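Talk notes: Putting Things Back – what shared storage taught us at Danditz
Slot: 4 p.m., small hall
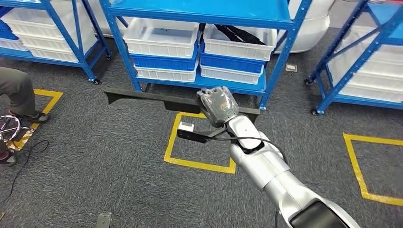

Slide 1. Blue metal shelving on gray carpet.

Good afternoon, everybody, and thank you for staying on after the coffee. I know the cake was better than usual. (Wait for people to sit.)

I want to talk about cupboards this afternoon, and I mean that quite seriously. When we opened the Danditz tool library we had 56 items and one key, and I could have told you in my sleep where the hedge trimmer was. By July of our third year we had 1192 items, and I was spending my evenings on my knees looking for drill bits.

Slide 2. The old system. We sorted by type, the way a store does – saws with saws, paint things with paint things. It looked lovely for a week or so. Then people came back in a hurry with a whole armful from one job, and it all went down on the nearest shelf.

(Ask: who has a shelf like that at home? Let them laugh, don't rush.)

Slide 3. What we do now. We sort by job. Everything for hanging a door lives together, even if that means owning three of the same screwdriver. My friends at the Dirnard branch thought this was wasteful, and they told me so over a very long lunch, but they have since switched too!

Slide 4. Labels. Big letters, plain words, at eye level. We tried the Wollix label app for a season and I liked it very much, but our older members wanted something they could read without a phone, so we went back to cards and a fat marker.

If time is short, skip the bit about the lost ladder.

Slide 5. Money. The whole move cost us 2000 dollars, mostly bins. Handout has the list of sizes. Take questions from the back row first, they never get a turn.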